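Courses > Applied Automation > Unit 3 > Handout: Reviewing a two-arm tabletop kit

Dronley sells its two-arm kit as a complete station: two arms, a parallel gripper on each, wrist cameras and the front rail they bolt to. For this unit, read the offer as a buyer would. The base price is 896 per arm. The rail and mounting plates are listed at 319 and are not optional.

Points to check in the offer:

- Cable routing. The wrist camera cables run outside the arm and need slack at every pose you plan to use.
- Gripper opening. Compare it with the widest and the thinnest item in your task.
- Service terms. Dronley quotes almost 2,000 hours before the first joint inspection.

Our review task is pencils on a marble top, with a toolbox standing behind them. Pencils are cheap and easy to replace, and they show up weak fingertips quickly.

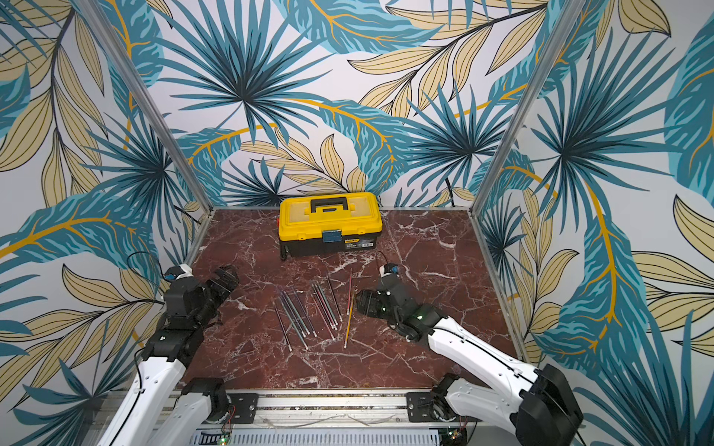
Reach is the second thing to settle. Both arms mount at the front, so the middle of the table is shared space and the back corners are the hardest to serve. Mark the shared zone on your floor plan before you write any motion. Lillside, the reseller, will send a reach drawing on request — ask for the one with grippers fitted.

Then look at the fingers. A pencil is narrow and rolls easily, and a pointed finger on either side leaves little room for error in the approach. A glossy surface also throws glare into a wrist camera, so try more than one lamp position before you blame the software. 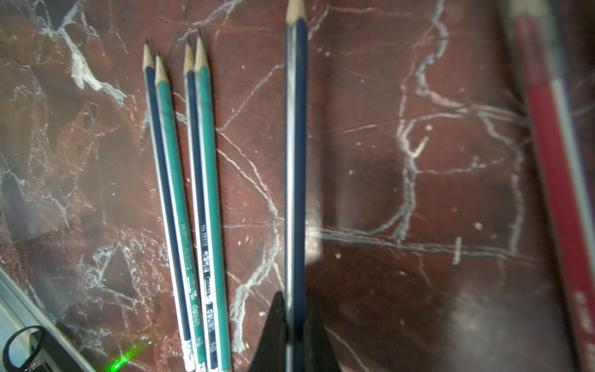
Bahman Mohammadi disagreed with the order of this section and wrote that he would test the fingers before the reach, as a reach problem can be fixed by moving the rail and a poor fingertip means buying a new part. Either order is accepted in your report.

Reports are limited to 3 pages.

Related items
Handout: Reading a service contract
Handout: The Statuson gripper range
Worksheet: Floor plans and shared zones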